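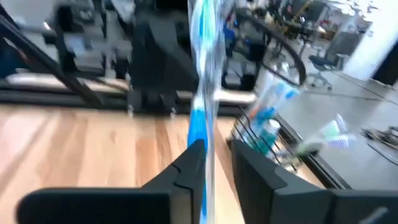
Unser Projekt im zweiten Semester Produktgestaltung beschäftigte sich mit der Frage, wie Zahnputzsachen in einem gemeinsam genutzten Bad aufbewahrt werden. Ausgangspunkt war das Wohnheim am Skoradetti-Platz, in dem sich bis zu acht Personen ein Waschbecken teilen. Dort stehen meist Becher, in denen sich die Bürstenköpfe berühren und am Boden Wasser sammelt. Als erste Alternative haben wir einen offenen Korb aus dünnem schwarzem Draht untersucht. Eine Zahnbürste mit orangen, weißen und blauen Teilen lehnt darin schräg, die Tube in Türkis und Weiß steht darunter aufrecht zwischen den Stäben. Die schräge Lage war für uns der wichtigste Befund, denn ohne Führung kippt jede Bürste dorthin, wo gerade Platz ist.

Vorgehen

Im Februar haben wir einen Fragebogen im Wohnheim verteilt und 121 Antworten ausgewertet. Gefragt wurde nach Aufbewahrung, Reinigung und Verwechslungen. Danach bauten wir sieben Modelle aus Karton und Draht. Die Arbeitsnamen der beiden letzten Varianten waren Furkby (mit Trennstegen) und Vallejo (mit gelochtem Deckel).

Ergebnisse

Am häufigsten wurde genannt, dass sich Halter schlecht reinigen lassen. An zweiter Stelle standen Verwechslungen bei ähnlichen Farben. Der offene Korb schnitt bei der Reinigung gut ab, bei der Trennung der Bürsten dagegen schlecht. Furkby löste das zweite Problem, brauchte aber mehr Draht und wurde in den Ecken eng – mit einer großen Tube blieb kaum Platz für die Hand. Bei Vallejo stehen die Bürsten gerade, der Deckel muss jedoch zum Putzen abgenommen werden.

Offene Punkte

Die Haltbarkeit der Beschichtung konnten wir in der Projektzeit nicht prüfen. Auch die Füße fehlen noch, die Modelle rutschen auf glatten Ablagen. Für die Weiterarbeit schlagen wir Furkby mit nur einem Mittelsteg vor. Die Zeichnungen liegen im Ordner Desumance im Kursverzeichnis.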